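Lighting retrofit: notes from the first phase at Villa

The changeover from fluorescent tubes to LED at the Villa building is now past its first phase. Several readers asked for more than the two lines we gave it last time, so the details are below. Skip to the end if you only want to know when your corridor is due.

The building has 119 fixtures on the list. Most are four-foot, two-lamp units on the original wiring, and a few on the north stair are older than that. Phase one covered the stair, the archive and the ground floor corridor. The workrooms come next.

Three ways of doing the job were priced. The first was plug-in LED tubes that run off the existing ballast. These are quick to fit, but the ballast stays in the circuit, keeps drawing a few watts, and will fail at some point. The second was ballast bypass, where the ballast is cut out and line voltage goes straight to the lampholders. The third was complete replacement of the fixture. We went with bypass for most of the building and full replacement on the north stair, where the housings had rusted through at the knockouts.

Bypass has one catch that matters to anyone who changes a lamp later. Some tubes are fed from one end only and some from both ends, and the two kinds need different wiring at the holders. Single-ended tubes also need non-shunted lampholders. Nearly all of our old holders were shunted, so they had to come out. That added labor that the first estimate from Borier did not include. The second estimate did.

Every converted fixture carries a label inside the channel stating that the ballast has been removed and that fluorescent lamps must not be installed. Please leave these where they are. If one falls off, report it and a new one will be fitted.

Color temperature took longer to settle than the wiring. The old tubes were sold as cool white, nominally 4100 K, although by now no two of them matched. Samples at 3,000 K and 4000 K were hung in the archive for two weeks each. The warmer tube was preferred in the reading area and disliked at the workbenches, where people have to tell brown wire from red. The plan is to use 4000 K in all workrooms and the warmer tube in the reading area and the lobby. Both are rated at a color rendering index of 90, which cost slightly more than the standard 80. 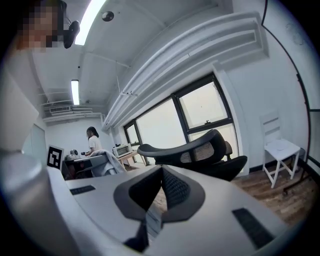 Yabsira Worku writes that the sample tubes in the archive were easier on the eyes than the old ones but that the glare was worse when looking up from a low seat, and asks whether diffusers are in the budget. They are, for rooms with seated work. An LED tube sends most of its light downward through about a third of its surface, so a bare one looks brighter from underneath than a fluorescent tube with the same output. Clip-on prismatic lenses will go on the strip fixtures in the workrooms. The corridors will stay bare.

A related point is output. A new 32-watt fluorescent lamp gives somewhat under 3000 lumens, and it gives them in all directions, so a good part ends up on the ceiling or inside the housing. The tubes we are buying are rated at 2,000 lumens and put most of that on the work surface. Meter readings at bench height in the archive were slightly higher after the change than before. The ceiling itself looks darker, and in rooms with exposed services this is noticeable for the first few days.

Flicker was checked with a handheld meter – the Stisix unit, on loan – and was low at full output. Dimming is a separate matter. The two rooms with wall dimmers will keep their present fixtures until a compatible driver has been tested. The Bullel controller that was offered to us did not hold a steady level below 20 percent, and it has been sent back.

Old lamps contain mercury and do not go in the dumpster. Boxes for used tubes are next to the loading door. Put tubes in whole, do not tape them together, and keep the lid closed. Ballasts go in the steel drum beside the boxes. Any ballast without a "No PCBs" mark is to be set aside on the upper shelf for separate disposal.

Phase 3, the workrooms, starts in August. Phase two was folded into phase one when the stair ran ahead of schedule, and the numbering on the posted plan has been left alone. Work begins at 6 a.m. and power to each room will be off until 9. Move anything that cannot lose power onto the corridor circuit the evening before.

Room order is posted by the loading door. Requests to swap a slot go to Anikó Kocsis.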